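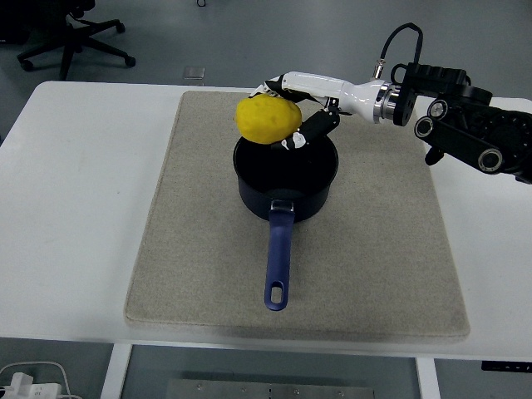

Yellow lump, blue-handled pan, Groltent planner in charge.

I've spent most of December with Groltent, the grasp planner everyone at the Toledo meetup kept telling me to try, and I'm still not sold. The demo reel is lovely. The config file is 1569 lines long, and two of the parameters in it do the same thing under different names.

My main gripe is the confidence score. Groltent gives every grasp a number out of 100, and I can't work out what the number is supposed to mean. I've had a 59 that held fine and a much higher one that rolled the object straight out of the fingers. Fatos Lazarević, who wrote our logging layer, thinks it's mostly a measure of how clean the depth data is. I think he's right, and that makes it a pretty poor thing to set a threshold on.

Then there's release. The planner treats "object over container" and "object in container" as neighboring states with a timer between them. A timer! With five-finger hands you want to know where the thumb is before you call anything finished, and the log just says DONE. 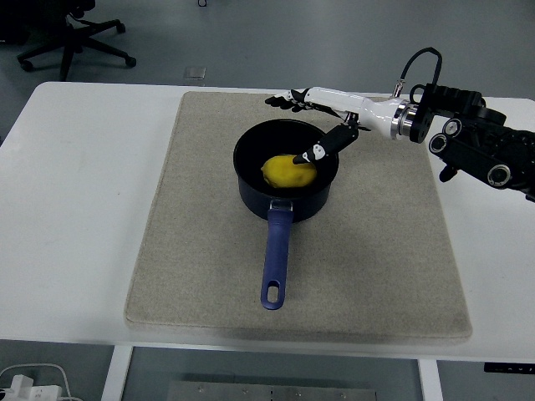
What I'm trying instead

For now I've pulled the release step out and put it in Fluvix, where I can at least read the state machine. It's slower and the docs are thin. Perception stays with Groltent until I find something I distrust less. If you've got release checks working off joint torque alone, send me your logs, failures included please.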